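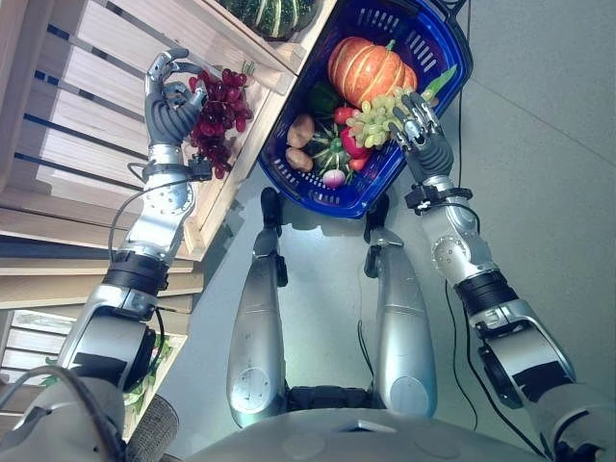 Who decides when a robot is safe enough to work next to shoppers?
At Kerslake, the decision is made by a small group of people with a written set of rules, and we are now looking for more people to help us test these rules.

Call for participants: good practice for humanoid robots in food stores

The Kerslake working group is writing a guide for stores that want to use humanoid robots for picking and stocking fresh produce. The first draft has 23 rules. They cover the distance to customers, the force of the hand, loose cables, stopping the robot, and what the staff must write down after each shift.

We need two kinds of participants:

Store workers with at least 2 years in a produce department. You do not need any technical knowledge.

Robot operators or safety engineers who have already worked with a two-armed machine.

What you will do: read the draft at home, attend one full day at our test store in Joststead, and fill in a form about every rule. Please tell us which rules are not clear, which are missing, and which you would not follow on a busy day. We are especially interested in the handling of soft fruit, where the present text is weak.

Participants receive 900 dollars for the complete work. Travel inside the region is paid separately, against receipts. Lunch is offered.

You must be 18 or older and able to stand for longer periods. Every person gets a safety briefing before entering the test area, also those with long experience.

To apply, send a short letter (one page is enough) to Mehrangiz Rahimi, Kerslake office, Joststead. Questions about the draft go to Ka-ming Cheung. The test days are planned for December.

Published 24 April 2019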